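The Tuesday club that lays the table

The first thing anybody said to me at Rorklow was "mind the cable", and the second was "do you want a biscuit?" I'd gone along expecting something loud, I suppose. Sparks, football-playing machines, a scoreboard. What I found was a school workshop with the heating turned up too high and a group of teenagers arguing (very politely) over how you pick up a bowl.

Rorklow is a robotics club, and it takes its name from the lane behind the school. There are 13 members this year, aged between 14 and 17, and they are getting ready for the Vondetero, a student competition held every June. If you've never come across it, the idea is lovely and simple. Each team is given a household job and has to teach a robot arm to do it. One year it was folding tea towels, and I'm told people cried. This time it's laying a table and clearing it again, with crockery that the teams don't get to see until the morning itself!

I have laid a table most days of my life and never given it a thought. Within ten minutes of sitting down with the club I was giving it far too much thought. Do you take a plate by the rim or slide something under it? If there's a bowl on the plate, do you move them together or one at a time? What if there's a tray in the way? The club has a notebook for these questions, a fat one with a split spine, and I was allowed to read it on condition that I didn't get crumbs in it. One page just says "WHY DO SAUCERS EXIST" in purple felt tip.

The way they teach the arm was a surprise to me as well. I'd pictured lines and lines of typing, and there is some of that, mostly done by two girls at the far bench who wore headphones and did not want a biscuit. But the bulk of it is done by hand. You hold a gripper, a big two-fingered thing with a camera on it, and you do the job yourself, over and over, while it records what it sees and how you moved. Later on all those goes are fed into the computer, and the arm learns from them. So a robotics evening looks, from the doorway, an awful lot like washing-up duty.

They had 3,552 recordings on the night I visited. The number is chalked on a board by the sink and somebody updates it at the end of every session, with a bit of ceremony. The target had been 200 to begin with, which they now think is hilarious. They got to 200 before half-term, tried it out, and the arm went confidently to the wrong side of the table and closed on thin air. It did this every single time. They've kept the video and they play it to new members.

I asked to have a go, obviously. The gripper is heavier than it looks and my wrist was complaining after a few minutes, but the real trouble is that you lose your fingertips. You can't feel whether you've got hold of something properly, you can only look, and I kept coming in too low and nudging things along the table. "Slower," said a voice behind me. Then "slower than that." A good go takes 15 seconds. Mine took the best part of a minute and was deleted, quite rightly, by a boy who thanked me for my time.

The money, since people always ask, is modest. A local firm called Lanby lent them the arm, an older model that it no longer needed, and the rest comes from cake sales and a sponsored walk that I gather was very wet. The crockery is all from charity shops or the backs of parents' cupboards. They're always after more of it, because every new pattern helps. Plain white is the hard stuff. White things on a white table are a pain for a camera to make sense of, especially once there's a shine on them, so they practise with those more than anything else.
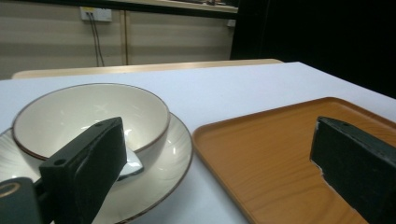
Shiny bowls should be banned until May, in the opinion of one member, who reckoned the club had gone at the hardest version far too early and ought to have built up to it with coloured mugs. This set off a proper debate. The other side felt that easy crockery makes you lazy, and that the judges would hardly be handing out coloured mugs on the day. It went on through the second packet of biscuits and was settled by a vote, which the shiny bowls won by one.

The team to beat, they all agree, is Rieger. That's another club, two counties over, and it has won the Vondetero twice. I heard the name a great many times that evening, usually in a lowered voice. Rieger has its own room. Rieger has two arms, so one can be broken while the other is working. Rieger once sent Rorklow a very nice card after a bad result, and opinion is still divided on whether that was kindness or tactics.

By the time I left, the chalk number had gone up again and the girls at the far bench had finally taken their headphones off. They were running the newest version that night, after the tables were wiped down, and I'd have loved to stay for it but my last bus goes at ten to nine. I've been asked back in June to help carry boxes on competition day. I've also been asked, more than once, whether I've got any old plates I don't want. I've put a few by the front door.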